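**Betreff:** Re: [bohrkern-liste] Kernlager Jekville, Nachbeprobung

moin zusammen,

kurz von unterwegs, Netz ist mies hier.

Am 2018-08-30 schrieb Kumaresan Menon:

> Hallo Liste,
> bei Sisay fehlen uns die Goldgehalte unterhalb von 183 m. Labor sagt, Proben nie angekommen. Hat jemand die Lieferscheine vom März? Und: wer entscheidet, ob wir nochmal sägen?
> Gruß, Kumaresan

Lieferscheine hab ich, liegen als Scan im Ordner Uvgate, Unterordner "Versand alt". Nicht im neuen, da ist nichts. Laut Zettel gingen 40 Beutel raus, Empfang ist aber nie quitiert worden. Bitte nochmal beim Spediteur nachhaken, nicht beim Labor.

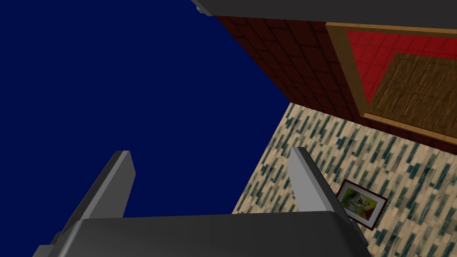

Nachsägen: von mir aus ja, aber nur Viertelkern. Halbkern bleibt in der Kiste, sonst haben wir für die Dichte nix mehr. Blindproben und Standards wie gehabt, jede 20. Probe. Bei Nurnosura hatten wir das vergessen und durften alles zweimal zahlen.

Achja, in 2 Kisten sind die Tiefenmarken vertauscht, steht auch im Log. Erst korrigieren, dann sägen!!

> PS: gilt noch der alte Grenzwert fürs Modell?

Ja, vorerst. Rest nächste Woche, muss jezt los zur Bohrstelle.

Gruß
J.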